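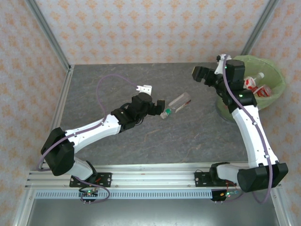
8/1/23: Bottles, again

So we are sorting now. The new leaflet from Tostumden came through in June and I put it under the fruit bowl, which is where I put things I don't believe. It has a drawing of a smiling bottle on it. The bottle says "Caps on!" The last leaflet, which I still have, says caps off, and the one before that didn't mention caps at all and wanted the labels soaked. I soaked labels for a whole winter. I would like that winter back.

Zahira Liew thinks I am being difficult. Zahira has read the leaflet twice and believes every word. According to her the clear ones can go together whatever color the cap is, and the colored ones can go in with them too, and a bit of label left on is fine. I asked who told her a bit of label is fine. She said it was "understood." By whom? I had one lying on its side in front of me with a green cap still on and a bit of red and white label down near the base, and I could make a case for putting that in three different places.

Looked up the figures on the back page while I drank my coffee. They claim 1730 households signed up in the first stretch and 2316 by the end of it. It doesn't say the first stretch of what. It also doesn't say how many of the 2316 do anything besides sign up. I signed up, and until today I was one of their success stories without having sorted a single bottle.

Then the business of the liners. The leaflet recommends Lukex liners and there is a coupon for them, which made me suspicious right away. A roll has 17 in it. The old ones from the corner shop did the same job and I never had to cut anything out with scissors to get them. I tried one Lukex at home last week and it slid down inside the bin the first time I dropped anything in. Zahira says I put it on wrong. It is a bag. I have been putting bags in bins since I was six.

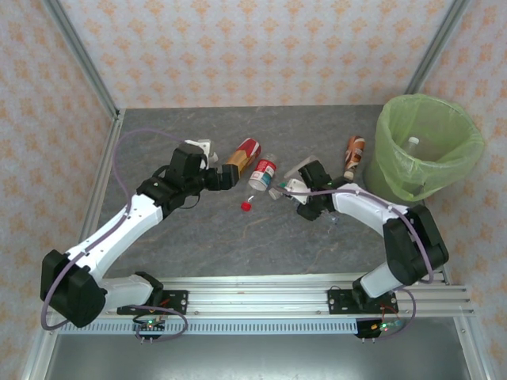
The bottles in the middle, bin toward the back corner.

The wallpaper I have come around to, a little. When Zahira picked it out I told her orange flowers on cream would look like my aunt's hallway, and it does look like my aunt's hallway, but after an afternoon of staring at it I've stopped minding. The pattern is called Brodby in the sample book. She likes the gray top with it as well. I said streaky gray next to all those flowers was too much going on, and I still say that, although it's a good color for sorting on. You can lose a clear bottle on a white table. I've done it.

Things I want to remember to ask when I call them:

What happens to a bottle with the cap on that gets crushed. Does it pop? Do they want that?

Whether the red and orange kind really counts as the same plastic as the clear kind, and who checks.

Why the pickup moved to the early slot when the leaflet says no change to pickups.

Whether the 170 on my letter is an account number or a charge.

I did try the phone line before lunch. Long music, then a recording telling me most answers can be found in the leaflet. I hung up. Zahira heard me hang up from the other room and laughed, and I pretended to be looking for a pen.

Ngui's on the corner used to take bottles back over the counter and give you coins for them. You handed over the bottle, you got your coins, and you knew exactly where you stood. I'm told that was less efficient. I'd like to see the page that figure is on.

Anyway I said I'd give it until the end of the roll. Caps on, for now. I'm keeping all three leaflets in the drawer with the takeout menus, in case they change their minds. Need milk, and batteries for the hall clock.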